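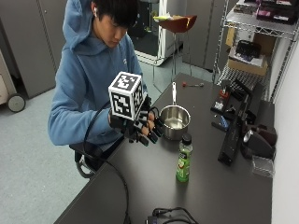 7.4 Glove Tracking Drops Out or Freezes

Sooner or later the Retamal glove will lose track of your hand. The usual sign is error 2, followed by on-screen fingers that stay put while yours do not. The arm obeys the screen.

CAUTION: If tracking freezes while the arm is enabled, do not wave your hand to wake it up. The arm may catch up on all that waving at once. Press the stop button first and have opinions later.

1. Press the stop button. Wait for the arm status to read HELD.

2. Stay seated and keep the glove on. Taking it off clears the fault log, a design choice we are still discussing with Drornbridge.

3. Follow the cable from the wrist to the floor. Check that it hangs free and that no chair is parked on it.

4. Hold the marker cube in front of your chest with the gloved hand. Keep your fingers off as much of the printed pattern as you can.

5. Select Re-register and hold still for 2 seconds. The count restarts if you twitch.

6. Curl and open each finger. If the screen agrees with you, release the stop.

Note: Shiny cookware close to the cube can confuse the marker reader. Move it away before step 5 — the Carkthorpe test bench lost an afternoon to a saucepan.

Note: Finger sensors are rated for over 3,000 hours. The cable carries no such promise.

If error 2 returns after re-registering, leave the arm disabled and send the log to Fuvstead support.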